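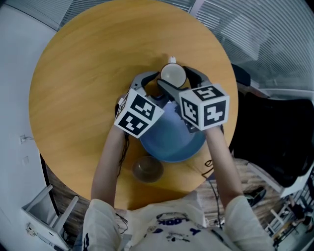

Workshop > Reviews > Kits and tools

Last updated 2019-12-01

Plestier hand-held gripper pair, reviewed by Yolanda Arrieta

I have wanted to teach a robot arm to clear a table ever since I started building one, and it has taken me far longer than I told my family it would. The arm itself lives half finished on a shelf in our shared workshop, and I have come to terms with that. What finally got me moving again was the Plestier pair, a set of two grippers that you hold in your own hands so you can record the movements you would like the arm to copy later on. I paid 234 pounds for mine in July, and I've had plenty of evenings with them by now, so I feel ready to say something useful.

First of all, they are lovely to get going with. I had set aside a whole weekend for putting them together and was done before lunch on the first day, with time left over to tidy my bench (a rare event!). The instructions come as a thin booklet of 18 pages, and apart from one muddled diagram of the finger screws I got through it without ringing anyone. The marker cubes push on to the top and stay put. If you have ever tried to line up home-printed markers with a glue stick you will know how happy that made me.

Now, holding them. I had expected them to feel like those litter pickers you see in parks, and for the first few minutes they do, rather. Then something settles and you stop thinking about your fingers. Mugs are the easiest thing in the world with two grippers, one either side, and I would tell anybody to begin there. Bowls take more care, and small glass ones more care still, because it is hard to judge how firmly you are squeezing. I practised on crockery I didn't mind losing. One bowl did go, and that was entirely my own impatience.

Plates are where I learned the most. My old Lusus pair had smooth fingers and a plate would swing round in them like a pub sign, so I was keen to see how these would manage. They are a good deal better. You do have to take the plate by its rim and tip it up, and you have to mean it, but once the finger has hold you can carry on with the rest of the job.

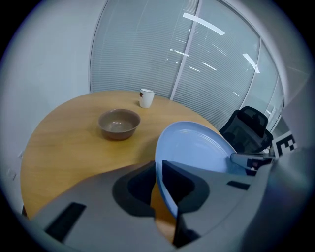
Blue plate up on its edge in the gripper, with the bowl and mug on the table.

Weight is my one real grumble. After 30 minutes my wrists were asking for a rest, and 40 was as far as I ever got in one go. Carrasco sell a padded wrist strap that helps a little, and I wear it on long evenings, though it makes my hand warm. I would also like the cables to come out further back. Mine kept finding the edge of the table, and a bit of soft tape along the forearm cured most of it.

The software is fine. I know that is a dull word, but it started when I asked it to and saved things where it said it would, which my last setup didn't always do. Cutting the recordings into separate movements is slow work, and you will want a cup of tea beside you and perhaps some music. There is a setting called "trim ends" that I left off for weeks and now wouldn't be without. Turn it on at the start and save yourself the bother.

I did look at the Stirham set before buying, and had a go with one at a friend's garage. It is lighter, and the trigger is very sweet indeed, but the jaws don't open as wide and I couldn't get them over the bigger mugs. If your arm is going to be sorting pens or screws, I'd say go for the Stirham and be glad of your rested wrists. For kitchen things on a big table I would buy the Plestier again.

As for my own arm, it has a shoulder and an elbow and is waiting for a new wrist motor. I shall add to this page when that arrives and I have had a proper try at the plates.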